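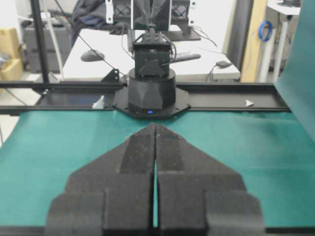 Figure 1. Work surface with the teal-green mat laid up to the black rail.

Work Surface and Part Condition for the Gear Handling Exercise

Group report, Clindinora workshop module
Intan Halim, Dimas Tuhumury, Hedvika Kuruc
Supervisor: Kamarul Khoo
Submitted 6/11/24

1. Purpose

The module asks each group to prepare a small bench for handling loose machine parts and to report on the surface, the part, and the procedure. Our group was assigned the spur gear. The report covers the choice of mat, how it was laid, how the gear was placed, and what we would change.

2. Surface

The bench top supplied by the workshop is hard and slightly slick. In February we tried a gear on the bare top and it slid when touched lightly at the rim. Three coverings were compared: a rubber sheet, a cotton cloth, and a teal-green fabric mat with a felt-like feel.

The rubber sheet held the gear well but caught the teeth when the part was dragged. The cotton cloth bunched up under side loads. The fabric mat let the gear be pushed with moderate force and did not move on its own. It was chosen on that result and on cost. The piece we bought from Pesdale was 700 mm on its shorter side and came folded.

The mat runs up to the rail at its far edge. We did not tape it. Tape was tried once and left a raised strip that tipped the gear when the part crossed it.

3. Creases

The mat was stored folded and the fold lines remain. One long crease runs across the working area and a fainter one runs at a right angle to it. The remaining folds show as lighter and darker panels.

Dimas pressed a test piece of the same fabric under a flat board overnight. The short folds softened and the long one did not. A warm iron with a damp cloth between was more effective on the test piece but changed the feel of the surface, so the working mat was left as it was. We set a rule that the gear is not started on a crease. A part that straddles a fold can rock, and a rocking part is hard to place the same way twice.

4. Part

The part is a blue plastic spur gear with a raised round hub and a small metallic nut at the center. It is placed flat with the hub side up. The teeth are rectangular in outline and evenly spaced.

The nut shifts some of the weight toward the middle, and Hedvika noted that the gear settles faster with it than without it. Gears from the Mamo kit without the nut were set aside for this reason. 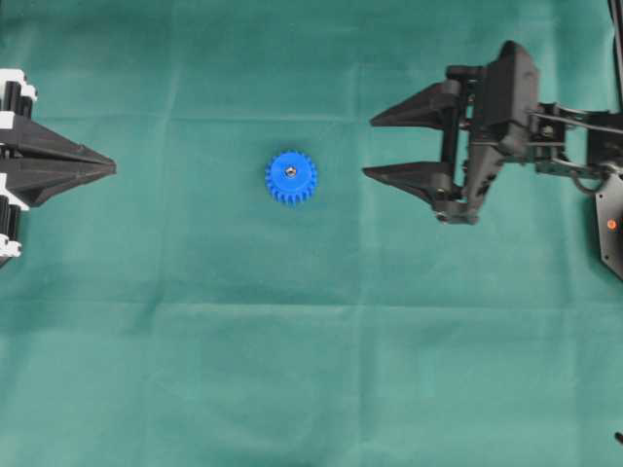

Figure 2. Blue gear resting flat on the mat, hub side up. Fold lines are visible in the fabric.

5. Placement procedure

Clear the mat of other parts. Brush it once from the rail toward the operator. Set the gear down by the rim and let go before moving it into position. Check that the hub faces up. Leave open mat on all sides of the part. Wipe the gear with a dry cloth between sets.

We ran 60 placements by this procedure. Lefteris Michailidis from the Skumham group repeated the work with another 60, using our written steps and no verbal help. He asked for one change, which was to state the brushing direction. It has been added above.

6. Observations

Lint was the main nuisance. The fabric sheds a little when new and the fibers collect between the teeth. Brushing before each set reduced this. It did not remove it fully.

Color was a secondary point. Blue on teal-green is a closer match than we would have liked, and under weak light the outline of the gear is harder to pick out from a standing position. Kamarul suggested a gray mat. We had none of the right size.

Side friction was checked with a spring scale pulled by hand. The readings were too scattered to report as values and are kept in the group notebook.

7. Changes for the next group

Buy the mat rolled. Order a second one in a neutral color. Keep the scale clamped to the bench during friction checks and pull at a fixed height. The gear itself needs no change, though a spare with the same nut fitted should be kept in the drawer with the hex keys.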